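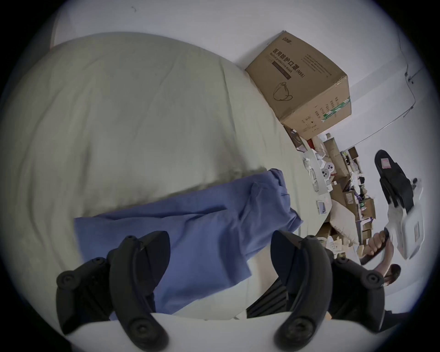 Regional travel > Inland and hills
Thread: Is the Zivholm valley worth four nights?

marlpit_jo
We have a week in January and I keep going back to Zivholm. Everything I read is about the coast at Drekside, and the upland part gets one paragraph if it's lucky. We like walking, old churches, long lunches, and we don't ski. Would four nights be too many?

oldtollroad
Not too many at all! We went for three and were sorry to leave. The valley is really a string of villages along the river, with the town of Arellano at the top end (2,684 people by the sign on the bridge, and I think we met half of them at the market). Stay there if you can – the bakery opens early and the walk up to the chapel starts right behind it.

kestrelandpie
I'll be the grump here. In January half the restaurants are shut and the bus only goes twice a day. I'd do two nights in Arellano and the rest in Drekside, where you can at least get supper after eight.
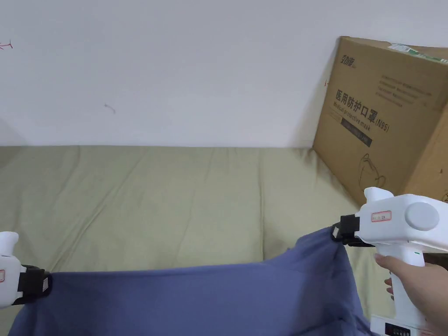
Blue-gray cloth held out between two white grippers.

oldtollroad
Well, I can't agree, kestrel, though I know what you mean about supper. We had soup and cheese in our room two nights running and it was lovely. Drekside in winter was all shutters and wind when we passed through.

marlpit_jo
Thank you both, this is so helpful. Is a car a must? And how high do the roads go? My husband is a nervous driver on ice.

hollin_b
Chiming in as someone with family up there. The pass tops out at 3,000 feet and it does close, but you don't need it if you come in along the river from Jovex. That way is 43 miles and mostly flat. I'd still want a car, as the best churches are in the side valleys and the bus goes nowhere near them.
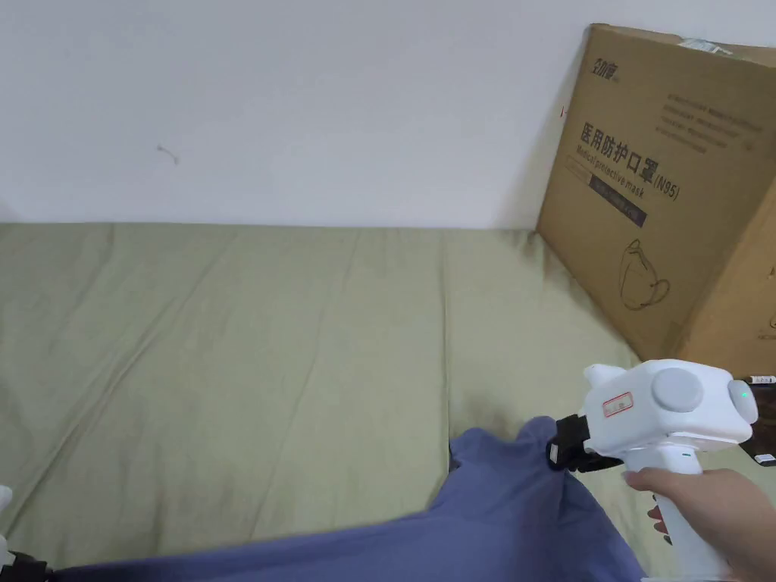

Cloth on the pale green cover, box against the wall.

kestrelandpie
Fair point on the river road, I'd only ever come over the top. I'm sticking with two nights though.

marlpit_jo
We've settled on three in Arellano and will see how we feel. Hollin, which side valley would you do first?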